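About Riltameck

Riltameck writes control and planning software for robot arms. We started in a rented office in Cotport with one arm and a lot of borrowed code, and there are now 9 of us.

Our main product is Jellport, a motion planner that turns recorded hand movements into paths an arm can follow. It replans 200 times a second and runs on the customer's own computer — no cloud account needed. Kerstin Strobel looks after the planner, and Kgomotso Xaba runs perception and the labelling tools.

New releases go out on a Monday.

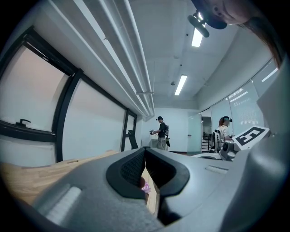

Does Jellport work with older arms?
Any arm that accepts joint position commands over Ethernet will work. For anything else, ask Urmas Ozoliņš about a driver.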